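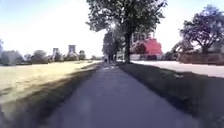 Speaker notes — The Long Straight Path
Asata Paths and Parks Evening, November 8, 2019

Wait for the tea urn to finish. It always sounds like it has something to add.

Opening. Thank them for coming out on a weeknight to hear about concrete. Ask who walked here. Ask who walked here on the path. Usually a smaller group, and they'll be looking at their shoes.

I've walked the Trudia path most mornings for eight years. In that time I have written to the council on the subject of its surface more often than I've written to my own sister, and the council is the better correspondent. (Pause. My sister may be in the room.)

Say what the talk is: how a plain footpath beside a plain field gets old, and what we might ask for before the April budget. Twenty minutes if nobody brings up dogs.

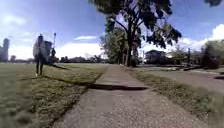

PART TWO: LIPS

A lip is what you get when one slab decides to be taller than its neighbour. The shadow gives it away when the sun is low. At noon it's harder to pick, and your toe does the surveying for you.

Causes, quickly: roots, clay that swells and shrinks, a poor base under the slab. Don't get drawn into which one. Last time we lost half an hour to clay.

Two fixes. Grind the high edge down, or lift and relay. Grinding is cheap and leaves a pale stripe that people complain about. Relaying costs more and people complain about the barriers. The Iwasaki Street job was 24 slabs ground in one go, and I got three phone calls, all about the noise.

Show the ruler trick here. Ruler's in the coat pocket, left side.

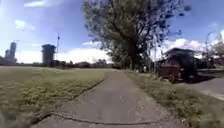 Cracks are a different animal, and I'd like the room to stop calling every line in the concrete a crack. Some lines are joints and were put there on purpose. A proper one wanders, like the long dark one that sags in the middle on its way across, and it tends to bring a few smaller seams along for company. Grass comes in from the sides as well, and will take as much path as you let it. An edging spade sorts that out in an afternoon. I own one and it can be borrowed, with a deposit, after what happened to the last one.

Money slide. Prosach quoted us 60 dollars a metre for edging and patching, which made the back row whistle in April. The small grants fund tops out at 1,000. Let them do the division themselves, it's kinder. 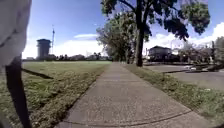

So we can't do the lot, and I'd rather we picked the worst stretch and did it properly. My vote is the lips first, then the cracks, then the edges. Yours may differ. There's a sheet by the door and one pen, so please leave the pen.

If asked about trees: we are keeping the trees. Say it slowly. People sit here waiting to be told otherwise.

If asked about resurfacing the whole thing in asphalt: smile, next question.

If asked about dogs: look at the clock.

Leftover biscuits go home with whoever stacks the chairs. Lights are the second switch, the first one does the fan.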